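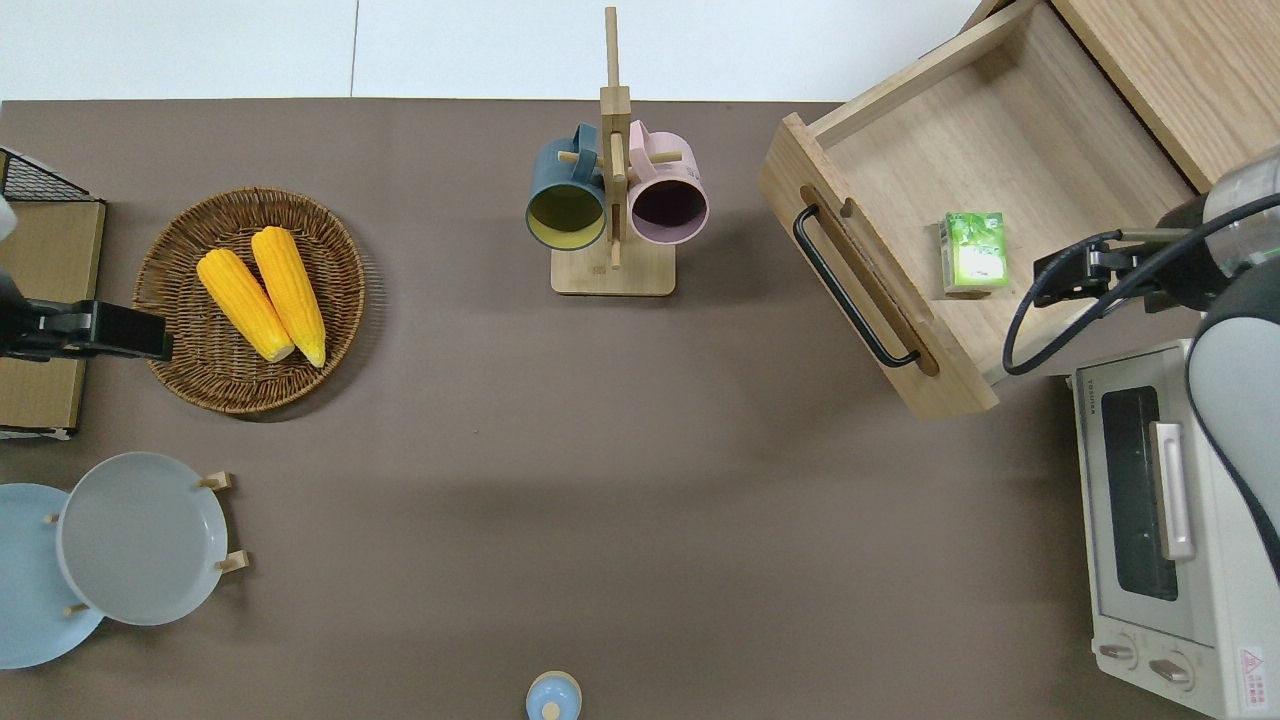 Do I need experience with robots to take part? Most of the people in our first round had none, and they did well after one short training visit.

The Plarik study is looking for adult participants to guide a two-armed robot through ordinary kitchen tasks. We are a small research group at Arkard, and our subject is how a robot can learn household work from people who are not engineers. You will move the two arms with a pair of hand controllers, and the robot will record your movements for later learning.

In our first round we compared two ways of collecting these recordings. One group followed a fixed script. The other group received only the goal, for example "put the carton away in the drawer", and chose the order and the hand by themselves. The model trained on 200 free recordings completed more tasks than the model trained on 200 scripted ones — a result we did not expect, and which we would like to test again with new people. The method and the result are explained in a short report, which Vasiliki Psarras can send you on request.

What you will do

You will attend 6 sessions at our lab in the Van Wijk building. Each session takes 40 minutes, with a break whenever you ask for one. The tasks use common objects such as plates, mugs, play or real food, a drawer and a toaster oven. Nothing is heated during the sessions. Afterwards you fill in a questionnaire on how tired you feel and how well the arms followed you.

Who can apply

You should be 18 or older and able to use both hands comfortably. Glasses are no problem. Left-handed people are especially welcome, as we had too few of them last time. Please do not apply if you have programmed robot arms in your job.

Payment is by gift card after the last session, and bus or parking costs are reimbursed. You may stop at any moment without giving us a reason, and your recordings will then be deleted if you wish so.

To apply, write to Rafail Karagiannis at the Plarik study desk with your name, your dominant hand and the times of day that suit you. Applications close on 12/10/2020. Questions on privacy go to Raghavendra Unnithan, who is responsible for the storage of the data.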